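Section 4: Setting Up the Dehydrator and Drying Your First Apples

If you skipped Sections 1 through 3, welcome. You missed the warranty and a long passage on the history of the drawer tray. Everything you need for a first batch is in this section, apart from meat, which has its own chapter starting on page 187. Please read it before you so much as look at a brisket.

Before you start

The Plandineck dryer ships with eight trays, one drip sheet, a door and a small bag of feet. Check the bag of feet. It likes to hide under the cardboard collar and go out with the recycling.

1. Stand the cabinet on a hard, level surface with a hand's width of space behind the fan. Carpet is not a hard surface, however firmly you feel about your carpet.
2. Press the four feet into the holes underneath. They go in with a click and come out with a butter knife.
3. Wash the trays and drip sheet in warm soapy water and dry them. The cabinet itself gets a damp cloth only.
4. Slide the drip sheet in at the bottom, shiny side up.
5. Plug in and run the dryer empty for an hour with a window open. It will smell like a new shower curtain. This passes.
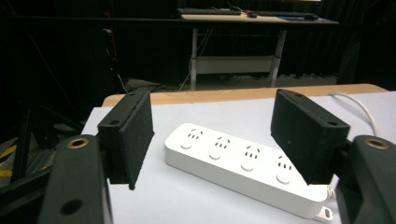
Power strip with four outlets in a row.

CAUTION: Plug the dryer straight into a wall outlet. It has a heater in it and runs all night, and it shouldn't share a strip with the kettle, the toaster and somebody's phone.

Preparing the fruit

6. Choose firm apples. Bruises can be cut out, but mold means the whole apple goes in the compost.
7. Core them, and peel them if you like. Peel dries tougher than the flesh, and some people enjoy the exercise.
8. Slice into rings as thick as a pencil. Even slices matter more than thin ones – a tray of mixed thicknesses gives you crackers and sponge in the same jar.
9. Drop the slices into a bowl of water with a good splash of lemon juice for a few minutes, then drain and pat dry. You can skip the bath if you don't mind beige.
10. Lay the rings in a single layer, not touching. A full load takes 19 medium apples, or fewer if the household is walking past.

Drying

11. Load the trays, close the door and turn the dial to FRUIT.
12. Swap the top and bottom trays halfway through.
13. Start testing at 8 hours. Take out one slice, let it cool completely, then tear it. There should be no beads of moisture along the tear. Warm fruit always feels softer than it is, which has led many good people to dry their apples into roof tile.
14. In a humid kitchen, expect 11 hours or more. The dryer can only work with the air you give it.

NOTE: Opening the door every ten minutes adds time and improves nothing.

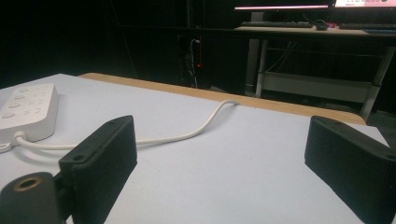 Once the slices pass the tear test, let them cool on the trays before you jar them. Fill clean glass jars two-thirds full, put the lids on and shake them once a day for a week. If you see fog on the glass, the batch goes back in the dryer. If you see mold, it goes in the trash, all of it, including the slices that look innocent.

Store the finished jars somewhere dark and cool, and label them. By April every dried fruit in the cupboard looks like every other dried fruit.

Text by Polyxeni Mavromatis. Revised December 2019.

Reader comments (3)

Fitia: My bag of feet was in the recycling. Thank you for the warning, which I read on the day after recycling day.

Sem Vermeulen: Can I do pears on the same setting?

Polyxeni Mavromatis: Yes, same dial setting. Allow longer, and don't use very ripe ones unless you enjoy scraping trays.

Related sections
Cleaning Trays After Fruit Leather
Herbs: Low Heat and Patience
The Chantharasri Chili Method
Tomatoes, Whole Afternoons Of
What the Blinking Light Means

Contact Erkgate Kitchen Equipment | © Erkgate | Back to top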